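From: pantry-list member, Jostgate Flats
To: Jostgate Kitchen List
Date: 2026-08-23
Subject: Re: [jostgate-kitchen] The tray question, again

I've read the message below twice, once before coffee and once after, and I still think the tray should stay. I've put my answers between your paragraphs in the approved old-person style. 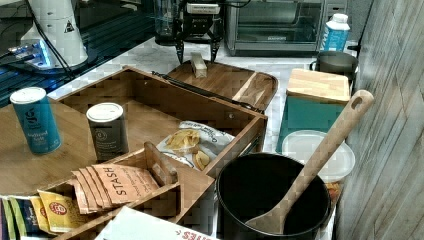
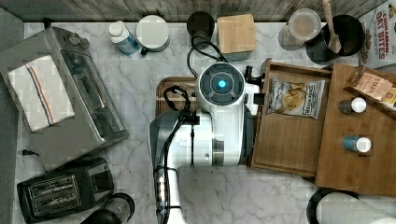 Tea, salt and chips, sharing a counter.

Now, to business.

> I would like to reopen the matter of the wooden tray on the shared
> kitchen counter. When we agreed to it in July, it was going to hold
> "a few everyday things." It now holds whatever anybody was carrying
> when they walked past. I went in for salt this morning and had to
> consider a bag of chips first.

I don't see the hardship. I consider a bag of chips first most mornings.

But fine, the word "everyday" was never defined, and I was the one who typed it. My understanding was that everyday meant salt, tea and whatever else you'd want within reach while a pot was doing something alarming on the stove. Chips slid in under the "whatever else" clause. I will not be taking questions about who uses that clause the most.

> The tea is the worst of it. The packets in the narrow part lean all
> over each other. The orange ones fan out, the yellow ones stand
> wherever they like, and the green ones are off at the end by
> themselves. There is an empty compartment right there. Why is it
> empty, if we have this much tea?

The empty compartment is for honey sticks. I know there are no honey sticks. There were going to be honey sticks. I ordered a box of 100 from Flaveo, they sent me a very cheerful message about my order, and then they sent me 7. I ate those standing up, by way of inspection. The rest are said to be on their way. Until then the compartment is being held open, the way you'd put a coat on a chair at the movies.

If people can't bear it, I'm willing to let tea in on a temporary basis. I would ask that it be the Stash, which at least comes in packets that are all the same size and can be stood up straight by a person with two minutes. The fanning is my work, by the way. I thought it looked like a hotel.

> Second, the canisters. I have now twice gone for the blue one when I
> wanted the dark one. They are the same shape and both have white
> lids. This is going to end in somebody's dinner.

It has already ended in somebody's dinner, and I was brave about it. The blue one is the salt. It says so, low down on the front, where nobody with an onion in one hand is going to look. The dark one has its own label, in lettering so small that I assume it was meant for ants.

I propose masking tape on the lids. One word each, in marker, written large. I know there was a bad experience with the Tivora label maker (I still have a strip reading FLUOR on the flour, and I've come to like it), so tape it is. I also propose that the blue one live at the near side of the tray and the dark one at the far side, and that whoever moves them put them back. I say this in full knowledge that I'm the one who moves them.

> Third, snacks. I'm not against snacks. I am against open snacks. Deep
> River chips do not improve by being left out, and once a bag is open
> it ought to go somewhere with a clip on it.

Agreed, and I'm giving up this point without a fight, so please remember it when we get to your fourth. Open bags get a clip. The clips are in the second drawer under the takeout menus. If you find there are no clips under the menus, look on the menus, which is where somebody has been using them.

Closed bags may stay in the tray. I'd like to be clear that I consider this a right.

> Fourth, I think the tray is too big. I measured the space and we would
> get a good deal of counter back if we went down to something smaller,
> or got rid of it and used the shelf. Urio makes a nice narrow one. We
> already have a toaster, a toaster oven, a paper towel holder and the
> spoon crock out there, and I can't roll out dough anywhere.

I looked up the Urio. It is nice and narrow, and it's also the price of a decent pair of shoes. For that money I'd expect it to hold the tea up for me.

As for the space: I'd look at the other end of the counter before blaming the tray. We keep a toaster and a toaster oven next to each other like two people who've been introduced at a wedding. I understand that one does two slices and the other does everything else, slowly. I only say that if dough needs a home, the toaster could go up on the shelf on the days when no one wants toast, and it could come down again when they do. The dish towel can stay on top of the toaster oven when the oven's off. I happen to think it's the nicest thing in the room, but please take it down before you switch the thing on. I shouldn't have to write that in an email, and yet.

The shelf itself is no good for tea. I tried. You can't see the packets from below, and I ended up drinking the same peppermint for a month because it was the only one I could reach.

> Last, the cereal. The Cinnamon Oat Bites don't fit in the cupboard
> upright, I know, but could they at least lie down in there?

They could. Then they open, and then we have Cinnamon Oat Bites in the hinges. I was here for the last time. My guess at the number of bites involved was 3000, and I stand by it.

So, for the list, what I'd like people to reply to:

- tray stays until somebody buys us a better one
- tape on both canister lids, I'll do it tonight
- open bags clipped, closed bags left in peace
- tea stood up straight, one kind together
- toaster to the shelf on dough days, put back by the dough person
- cereal stays upright and outside the cupboard

Reply to the list, please, and trim the message under yours. Last time we voted on anything I had to scroll for so long that I forgot which side I was on.

I've also left a roll of masking tape and a marker in the second drawer, with the menus.

--
jostgate-kitchen mailing list
To stop getting these, send a message with "unsubscribe" in the subject line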